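Skendthorpe to host county cup final for first time

Print
E-mail this page

February 6, 2019

Skendthorpe Rugby Club has been chosen to stage this season's county cup final, the first time the match has been given to a ground outside the two towns that have shared it since the competition was reorganised.

The decision was announced by the county union last night after a meeting of its competitions panel. Three clubs had applied. Trolcombe, who have held the final more often than any other club, and Miltthorpe both put in bids and were told the result by telephone before it was made public.

The final will be played on the main pitch at Brandes Lane, with the plate final on the same pitch earlier in the afternoon. Kick-off times have not been fixed and will depend on how far the teams have to travel. The union expects to confirm them once the semi-finals have been played.

In a statement the union said all three bids had met its basic requirements for changing rooms, medical cover and access for ambulances. Skendthorpe's had scored highest on parking and on the state of the pitch, which was drained and reseeded in July and has not lost a match to the weather this season. Miltthorpe have had to call off four home games over the same period.

The attendance limit at Brandes Lane will be set at 2,029, a figure agreed with the local council as part of the ground's safety certificate. That includes 323 seats in the stand along the west touchline. Last year's final at Trolcombe was watched by a smaller crowd than either club had hoped for, in heavy rain, and the union has said it would like to see the ground close to full this time.

Each finalist will be given an equal share of the seats and the rest will go on general sale. Standing tickets will be sold through the clubs in the first instance. Any left over a week before the match will be available at the gate on the day, cash only. Under-16s get in free with a paying adult but will still need a ticket, and clubs have been asked to make this clear to junior sections.

There will be a change to the rules on replacements. Teams in the cup have until now been allowed to name 20 players, but the final will be played with a full bench of eight, bringing the squads into line with those used in the league above. The rule on front row cover stays as it is. If a side cannot field a trained front row, the match will go to uncontested scrums and that side will lose a player.

Extra time will be played if the scores are level after 80 minutes, ten minutes each way. If there is still nothing between the teams, the side with more tries will take the cup. Should that be level too, the trophy will be shared and each club will keep it for six months. A proposal to settle the match with a kicking competition was put to the clubs last summer and was voted down.

The referee and touch judges will be named after the semi-finals. The union normally picks its officials from outside the area of either finalist, and with Skendthorpe still in the competition themselves it may have to look further than usual. An assessor will be at both semi-finals.

Skendthorpe's own place in the last four was secured with a 24-17 win over Miltthorpe, who had led at half-time. They will travel to Trolcombe in the semi-final, so the two clubs who bid hardest for the final will meet for a place in it. The other tie will be played on the same afternoon. Under cup rules no club can be refused the right to host the final on the grounds that it might play in it, although should Skendthorpe get there they will be counted as the away side and will use the smaller changing room. They will also have to change their shirts if there is a clash of colours.

Trolcombe said they were disappointed to miss out but would support the event. The club has offered the loan of its portable barriers and its scoreboard, and the offer has been accepted. Miltthorpe have asked the union for written feedback on their bid and are expected to apply again next year, when work on their drainage should be complete.

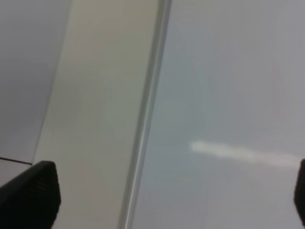
Pale surfaces at close range, with a black gripper finger at lower left.

Parking at Brandes Lane will be limited to 191 cars, with spaces for players, officials and blue badge holders set aside nearest the clubhouse. Supporters are asked to use the field on the Miltthorpe road once the ground is full. It is a ten-minute walk from there along a path with no lighting, and anyone staying on for the evening should bring a torch. Coaches must drop off at the main gate and wait in the lay-by beyond the railway bridge. No parking will be allowed on either side of Brandes Lane itself, where residents complained after a league match in the autumn.

The clubhouse will open at 11am. Food will be served from the kitchen and from two vans behind the stand. Glasses must not be taken outside, and dogs will be allowed on leads on the far side of the pitch only.

The second pitch will be closed to the public all day and used by the four teams for warming up. Skendthorpe's junior training will be moved to the school field that weekend, and the club's third team will ask for their league fixture to be brought forward.

The union is still looking for a sponsor for the plate. The cup itself is covered by an agreement which has one more season to run.

Clubs wanting to reserve standing tickets for members should write to the union's fixtures office before the semi-finals. Requests must come from the club secretary, and tickets will not be posted until payment has been received. Unused tickets can be returned for a refund up to three days before the match.

Entries for next season's cup and plate will open in July. The draw for the first round will be made at the union's annual meeting, which Trolcombe have agreed to host.

Print
E-mail this page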